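# El cajón se abre solo a media mañana y la impresora ni se entera

Hola a todos, a ver si alguien me echa una mano porque me estoy volviendo loco. Tengo una tienda pequeña de ultramarinos y en noviembre cambié el cajón portamonedas por un Clovau, conectado a la impresora de tickets (una Ruritz de segunda mano) con el cable que venía en la caja. Los primeros días, de maravilla. Ahora el cajón salta cuando le da la gana, casi siempre entre las once y las doce, sin venta y sin que nadie toque nada. El programa de caja, Letent, no registra ninguna apertura.

Lo que he probado: otro enchufe, reiniciar la impresora y quitar la apertura automática en los ajustes. Nada. Ayer al cerrar tenía que haber 1.556 euros y estaban todos, así que dinero no falta, pero me da un susto cada vez, y con la gente delante queda fatal.

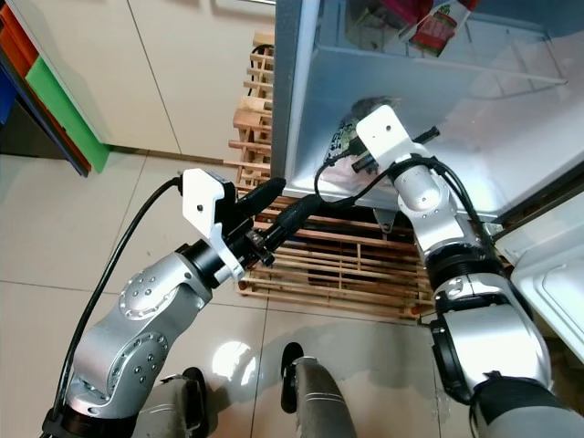
El mostrador lo tengo en forma de L, con la caja en la parte corta y una regleta debajo para todo: impresora, datáfono, balanza y la cámara de las bebidas. No sé si eso influye, la verdad, pero lo cuento por si acaso. El cable del cajón me sobra por todas partes y cuelga hasta el suelo por detrás del mueble, parecido al negro de la foto, que baja por fuera del brazo izquierdo haciendo curva. ¿Puede ser eso? ¿Lo recojo con bridas o pido uno más corto?

Gracias de antemano – y perdonad el ladrillo.

**Damian Tokarz**

---

**mostrador_viejo**

¡Buenas, Damian! Me pasó algo muy parecido con un cajón de otra marca y me tuvo dos semanas a vueltas. Yo empezaría por lo fácil: desenchufa el cable del cajón por el lado de la impresora y déjalo así una mañana entera, abriendo con la llave cuando cobres. Si sigue saltando, el problema es mecánico, seguramente el pestillo, que no engancha del todo y se suelta con cualquier golpecito (el mío se soltaba al cerrar de golpe la puerta del almacén). Si deja de saltar, te está llegando un pulso por el cable, y ahí yo miraría la impresora antes que el cajón.

Lo de la regleta no me gusta nada, por cierto. Saca el frío de ahí y ponlo en su propia toma de pared, que los compresores meten unos picos tremendos al arrancar. Y el cable largo, recógelo sin apretar y lejos de la corriente. Comprar otro, de momento, no.

Ah, y mira si la bandeja de monedas va demasiado llena por detrás. Con mucho peso el muelle trabaja raro y a veces parece cerrado y no lo está.

---

**Grabowska**

Cambia el cajón y listo, para lo que cuestan. Yo llevo años con uno de llave, sin cable ni nada, y tan contenta.

---

**pepa_tpv**

Una cosa que no se ha dicho: comprueba que el cable sea para esa impresora. El conector entra igual en casi todas, pero los hilos no siempre van en el mismo orden, y como la tuya es de segunda mano y el cable venía con el cajón, yo no me fiaría. En el manual de la impresora sale el dibujo de los pines y también el voltaje de salida. Compáralo con la etiqueta de debajo del cajón y, si no coinciden, no lo vuelvas a enchufar hasta tener el bueno.

Si haces la prueba de dejarlo desconectado, cuéntanos qué tal – tengo curiosidad.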